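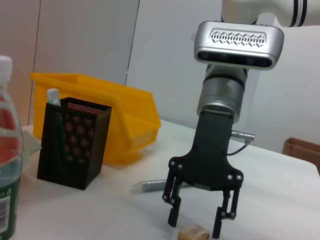

SECTION 4: FITTING A REBUILT TURBOCHARGER

Applies to Trotik rebuilt units for medium and heavy trucks. Read it all before you take the cap off anything.

"Rebuilt" covers a lot of ground in this trade. Some units get new bearings and a full balance, and some get a coat of paint. Ask for the balance sheet. Ours is numbered 1,697 and should carry the same serial as the tag on the housing. If the two don't match, stop and call the counter.

4.1 Before You Start

1. Find out why the old turbo quit. A worn turbo is often blamed for what a plugged oil line did, and a fresh unit on the same line will quit the same way.
2. Check the intake piping and the charge air cooler for broken blade pieces. Flushing the cooler is said to get everything out. We have our doubts. If the old compressor wheel came apart, replace the cooler.
3. Change the oil and the filter. Skip the additives. We have not seen one save a bearing.

NOTE: The Flamen gasket kit comes with two oil drain gaskets that look nearly alike. Lay both against the flange and use the one that leaves the hole fully open.
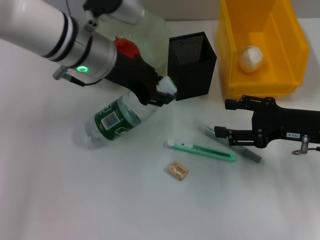

4.2 Mounting the Unit

1. Clean the manifold flange and lay a straightedge across it. A warped flange will not "pull flat" when you tighten it, whatever the last guy told you.
2. Set the turbo on the studs with a new gasket. Do not use sealer on any oil fitting.
3. Fit the new oil feed line. The Caron line is 36 inches long. If it has to be stretched or kinked to reach, it is the wrong line.
4. Pour clean engine oil into the feed port and turn the wheel by hand until it moves freely.
5. Connect the drain line with a steady downhill run to the pan.

CAUTION: Never lift the unit by the actuator rod. It will bend, and bending it back does not restore the setting.

4.3 First Start

1. Crank with the fuel shut off until you see oil pressure on the gauge. A warning light going out is weak proof.
2. Start the engine and hold it at 700 rpm. Look for leaks at both oil fittings.
3. Shut down, let it cool, and check the mounting nuts.
4. Check them again at 800 miles. Most people skip this one, then file a claim.

Related items
Dusard oil drain tube
Caron oil feed line
Flamen turbo gasket kit
Trotik rebuilt air compressors
Core return form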